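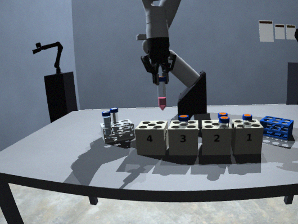 I finally got to see Salteletti live on Wednesday and I am still buzzing! Tayla Brunton talked me into it (she's been playing me their second album in the car since November), and we drove out to the old Donnelly theater in Orkdale with no dinner and one bag of pretzels between us.

The place holds 2220 people and it felt like every single one of them knew the words to "Astilov." I only knew the chorus, so I sang that part extra loud. 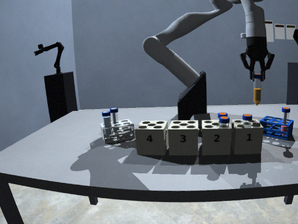 Laurențiu Sârbu is the drummer, and if you've only heard the records you have no idea how much fun he is to watch. He plays standing up for three songs in the middle, grinning the whole time! Tayla says the solo goes on too long. I could've taken another ten minutes of it. At one point his left arm was bent up at the elbow just like the big gray robot arm over that table, and he held it there, stick in the air, until the whole balcony was screaming.

They closed with the slow one from the first EP, the one they only pressed 3000 copies of. I bought a shirt. It's a size too big and I've worn it two days running. Tayla is already looking up dates for the spring, and I've told her I'm bringing sandwiches.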